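Gellen Race Day: Setting Up Your Race Card and Results Alerts
Section 3 of the user guide
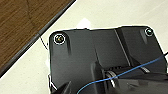

What do I need to have ready before I set up a race card?
Just your Gellen account and the name of at least one racecourse you like to follow. You don't need to know any horses yet.

Welcome to the fun part of the guide! Once your first card is built, the whole afternoon's racing opens up in front of you, from the first maiden to the last handicap (and yes, you can follow jumps and flat racing on the same card).

Building the card

1. Open Race Day and choose New Card.
2. Type the name of the course. The list fills in after 3 letters, so short names are quick to find.
3. Pick the meeting. Today's runners load first, with tomorrow's entries underneath if they have been declared.
4. Tap the star next to any horse you want to follow. You can star up to 50 horses across all your cards - plenty for even a big festival week!
5. Choose Save. Your card now shows on the home screen with the off times in your own time zone.

Note: Cards saved in March or earlier use the old layout. Open one and choose Refresh Layout to bring in the draw, the going and the jockey changes.

Turning on alerts

1. Open the card and choose Alerts.
2. Switch on Going Changes, Non-Runners, Results, or any mix you like.
3. Set the lead time for the off. It starts at 5 minutes, and you can stretch it to 60 if you like a good long look at the paddock first.
4. Choose Send Test. A short message should arrive in roughly 5 seconds.

Caution: A result marked Provisional can still change after a stewards' inquiry. Wait for Weighed In before you copy it to your records.

Caution: Deleting a card also deletes its notes. Export them first under Card, Export, Notes.

Adding the form view

The Prevau form view is my favorite thing in this release, and it sits right alongside the card. Choose View, then Prevau, and every runner opens up with its past finishes, distances and ground. Swipe left to compare two horses side by side. Swipe again and you get the trainer's recent runners at the same course, which is great for those wide-open sprint handicaps!

Note: Horses that have never run show a dash in place of form. Their breeding is listed under Pedigree.

If a meeting is abandoned, the card turns gray and stays in your list until you archive it. Starred horses keep their stars, ready for their next entry.

Guide last updated May 21, 2020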